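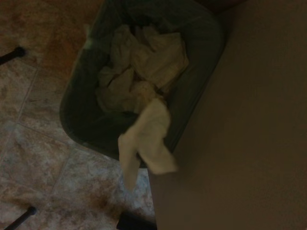 4. Registering your program and setting up a season

January. By Rosario Pagano
Reading time: 4 minutes

This section covers the Cellow league organizer from first sign-in to the point where coaches can see their sessions. You need the program code from your welcome letter and a list of your playing sites. Players are added in section 5.

4.1 Create the program record

1. Sign in at the organizer screen and select New Program.
2. Enter the program name as you want it to appear on schedules and player cards. The name can be up to 60 characters long.
3. Enter the program code. Codes are not case sensitive.
4. Choose Community, School or Mixed. If you run sessions at a school but players come from outside it, choose Mixed.
5. Select Save. The program page opens with a yellow bar across the top. The bar stays until at least one site has been added.

Note: The program type can't be changed after the first match is scheduled. To correct it later, you have to close the season and open a new one.

4.2 Add playing sites

1. On the program page, open Sites and select Add.
2. Type the street address, or drop a pin on the map if the field has no address.
3. Set the number of pitches. A full-size field that is split for small-sided games should be entered as the number of small pitches in use.
4. Mark whether the site has lights. Sites without lights are left out of evening slots.
5. Repeat for each site.

We set up the Tedesco fields as one site with two pitches. Mirko Testa's group at Kimen entered theirs as separate sites so that each could have its own opening hours. Both ways work, but moving a pitch from one site to another later clears its bookings.

4.3 Build age groups and teams

1. Open Groups and enter the youngest and oldest age for each group.
2. Set the squad limit. The default is 18.
3. Add teams by name. A program can hold up to 96 teams in one season.
4. Assign a head coach to each team. A coach must have a confirmed email address before a team can be published.

Caution: Deleting a group also deletes its teams and their attendance history. Use Archive if the group is only taking a season off.

4.4 Publish the schedule

1. Open Calendar and select Generate.
2. Check the clash list on the right. Clashes in red must be cleared, and those in gray are for information only.
3. Drag a session to a new slot to clear a clash.
4. Select Publish. Coaches get one email with their full list of sessions.

Changes made after publishing go out together on Wednesday at 6 p.m. For a same-day change, tick Send Now before saving.

Note: If you import results from Grultitz, publish the schedule first. The import matches on fixture number and skips any row it can't find. Files are limited to 1,000 rows.

Continue to section 5, Adding players and guardians.

We use cookies to remember your language and sign-in. Accept | Settings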